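Staltcombe Mesh Pen Cup: a desk cup I ended up keeping a hairbrush in

Reviewed by Itzel Villalobos, 2018-06-19

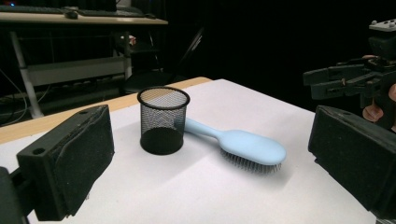
The mesh cup with my light blue brush next to it.

I bought two of these in January, one for my desk and one for the small table where I get ready in the morning. The desk one holds pens. The other one holds a hairbrush, a comb and a pair of scissors. I've used both every day, so I can say how they hold up.

It is a plain cup. Black wire mesh sides, a rolled rim at the top, a solid base. No dividers and no drawer. If you have ever worked in an office you have seen one like it.

The rim is the part I looked at first. My old cup was a Durkeo and it had a seam on the rim that caught on my sleeves and finally put a run in a sweater. On this one the rim is rolled over all the way around and I can run a finger along it without feeling anything sharp. Both cups were the same in that respect.

The solid base matters more than I thought it would. The Durkeo had mesh on the bottom too, and pencil dust and eraser crumbs came straight through onto the desk. With the Staltcombe they stay inside. You do have to empty it. I turn it over above the trash and tap it, and every couple of weeks I wipe the bottom with a damp cloth.

For pens there is not much to report. It takes all the ones I use, plus a ruler, and it doesn't rock. Short pencils disappear into it, so golf pencils and stubs are better off in a tray.

The hairbrush is where I have a complaint. Mine has an oval head with rows of metal bristles with little round tips, and a long smooth handle. Put in handle first, it makes the cup top-heavy. If the brush is the only thing in there and you bump the table, over it goes. With the scissors and comb in there as well it stays up. Put in head first, the bristle tips poke into the mesh and you have to wiggle the brush to get it out, and I worried about bending them. I now go handle first and keep the scissors in for weight. Some mornings I don't bother and the brush just lies beside the cup.

Cleaning the mesh itself is a bit of a chore. Dust and hair get into the small holes and a cloth slides right over them. An old toothbrush and warm soapy water work. Dry it well afterward. I left one wet by the sink overnight and there was a small rust spot near the base the next day. It wiped off but left a dull patch.

I also tried a Zwahlen ceramic cup that a coworker was giving away. It is heavier and much better for a brush, but it is narrower and it chipped in the first week. It went back in a box.

Good: smooth rim, solid base, fits plenty of pens, looks fine on a white table.
Not so good: tips over with a tall brush in it, mesh collects lint, will rust if left wet.

I would buy it again for pens. For a hairbrush, get something heavier or put a few other things in with it. Four stars out of five.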